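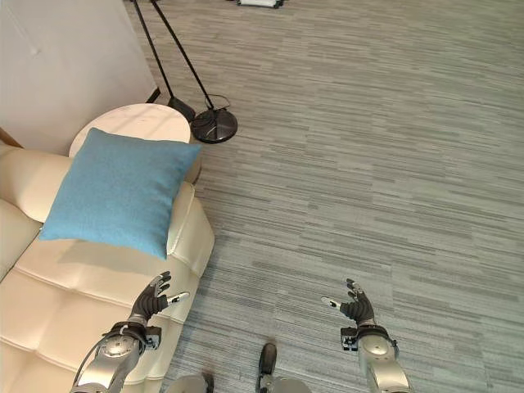

The official word for what our robot did in December is "non-contact stop event." I have read the report, all 20 pages of it, and I would like to propose a different term: it froze over a couch.

The job was tidying a sitting area. Pick up a throw cushion, put it back against the arm of the sofa, move along. The Skunaron unit had done this 638 times in the practice room without a complaint. On the run in question it got one hand out over the sofa arm and the other over the carpet, decided that one of its wrist sensors was lying, and locked both arms. Then it stood there drawing power and holding its pose like a man who has forgotten why he came into the room.

Nobody was hurt. I mention this first at meetings, and so does everyone else, and I have started to find it a little too convenient. Arnel Umali walked up to the machine to see what was wrong. He was well inside its reach when the fault cleared by itself and the arms came back to life. They moved 4 inches. He moved a good deal more than that.

The report gives the wrist cable eleven pages. It gives the self-clearing fault a paragraph — and in that paragraph the behavior is called "recovery." I suppose it was. So is a bear waking up.

My complaint is with the idea that a stopped robot is a safe robot. A light switch that is off is off. A robot that has stopped because it's confused may get less confused at any moment, and it won't clear its throat first. Solène Deschamps, who wrote the restart logic, told me the automatic restart was put in because customers hated walking over to press a button. I believe her. I hate walking over to press buttons too. I also hate the alternative, having now watched it on video several times with the sound on.

The vendor, Arley, has offered a new cable with a better clip. Fine. We'll take the cable. It costs less than the sofa. But a better cable only makes the next freeze rarer, and people get careless around rare things.

What I want is dull. After a fault, the arms stay locked until a person standing outside the reach says otherwise. Imelda Pascual has had that change sitting in a folder since the week after the incident, and it is waiting on a review of whether it will hurt our uptime numbers.

It will. Ship it anyway.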